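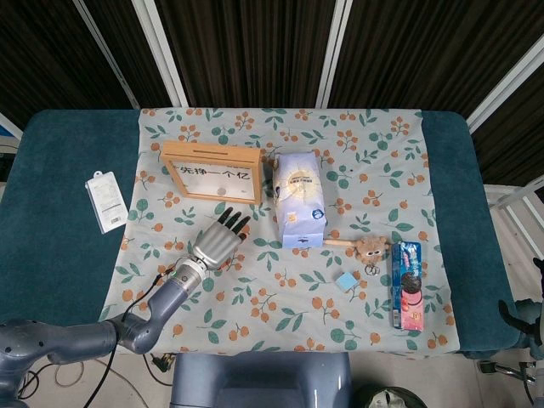
Mivico has started training its two-armed robot to clear a household table at its new workshop in Plinudside, with an operator guiding the arms by remote control through each attempt.

The company moved into the Plinudside site in April. Its earlier work was done in Lulholm, where the office staff and the software team remain. Operators there can watch the sessions but do not drive the robot from a distance. The person in control sits in the same building and wears a pair of gloves that pass finger and wrist movements on to the robot's hands.

The task sounds simple. The robot has to pick up small household goods from a table laid with a patterned cloth and put them away one at a time. Items in use include a wooden box with a clear front, a folded paper bag, a small plush head with a key ring, a light blue block and a long box of snacks. They differ in shape and in how they need to be held, and the printed cloth makes it harder for the software to tell where one thing ends and the next begins.

So far the operators have recorded 169 runs. Of those, 111 have been kept for training. The rest were set aside, mostly for dropped items or for long pauses while the operator worked out a grip. Mivico said the pauses matter as much as the drops, as a robot that learns from a hesitant run will tend to hesitate in the same spot.

Each shift has two operators who trade places during the day. One drives, and the other resets the table and notes any run that should be thrown out. A new operator practices for four shifts before any of their runs are saved.

The control software is called Guerra and was written in Lulholm. It stores the camera view along with the position of every joint, so that a run can be played back later and checked. An update due next month will let operators mark the moment a grip begins, a job now done by hand after the shift ends.

Flat things remain the slowest part of the work - a thin card package gives the fingers very little to get hold of, and operators often slide it to the edge of the table first. Bags with folded tops have gone better than expected.

Mivico plans to keep recording at Plinudside through the summer. It has not given a date for the first tests without an operator. Those will use the same table and the same items before anything new is added.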